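The Odds and Ends Bin: A Little Gallery

Welcome, and thank you for stopping by this corner of the page! I promised Malou Blöndal that I would write a few words about the bin this October, and she has been very patient with me (more patient than I would have been, I'm afraid). If you've ever had a drawer in the kitchen where everything without a home ends up, you will feel right at ease. Ours is a gray bin with sloping sides, and it has been through a lot, as anyone can tell from the scuffs.

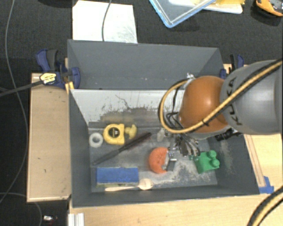
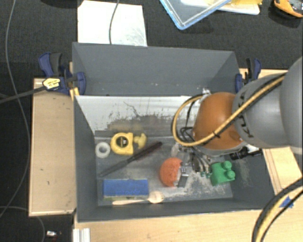 The duck, the tape measure, the blue sponge and the wooden spoon, all keeping company with the long brush in the gray bin.

I should say a bit about how the collection got started. When we moved into the Gurnholm rooms, every shelf was labeled and every label was wrong, and so anything that turned up without an owner went into the one container we could all find. Mogens Hviid put in the first thing, a spoon, and I put in the second, and after that it was open season. People would come by with something in a coat pocket and ask very politely whether there was space. There was always space!

By the time I sat down with a notebook and made a proper list, we had 383 entries, and that was after I had sent a good many bottle caps on their way. The list now stands at 474, which I know because Anum Qureshi went over my numbers one long afternoon and found that I had written down the same thimble on two different pages. I was very grateful, and a little embarrassed, and we had cake afterward.

Only a handful of things are in the bin at any one time, of course. We change them over when somebody feels like it, and the rest live in shoeboxes on the Kirkura shelves, which Chi-keung Pan put up along the back hallway and which have never wobbled once. I am fond of the changeover. You take everything out, put it on a towel, and pick the next lot, and there is usually a small debate over colors. Aparecida Nogueira likes plenty of yellow. I lean toward things from the kitchen myself, and a nice plain spoon will win me over nearly every time, though I do understand that a spoon isn't everybody's idea of a treasure.

Rubber ducks are a subject all their own. We have been given more of them than any other toy, and I have never had the heart to say no to one. The small ones are best because they sit nicely beside other things and don't take over. Building blocks come next, mostly single ones that turned up under a sofa years after the rest of the set had gone to a cousin, and I've come to think a single block has a good deal of charm (my sister disagrees, and she has stepped on more of them than I have).

If you would like to add something, please do. The only rules we have are that it should fit in one hand, that it shouldn't be breakable, and that you shouldn't want it back in a hurry. Brushes and sponges are welcome, and so are kitchen tools, rolls of tape, toys and the sort of thing you can't name but can't throw out either. Leave it in the basket by the Gurnholm door with a scrap of paper saying where it came from, even if it's only "back of the car." I copy every one of those scraps into the notebook in my best handwriting.

Malou is sorting the next group of pictures now, mostly shoebox things, with a good many buttons among them, and I'll put those up as soon as she has chosen her favorites. In the meantime the door is open every afternoon until the kettle goes off, and you are very welcome to come in and rummage.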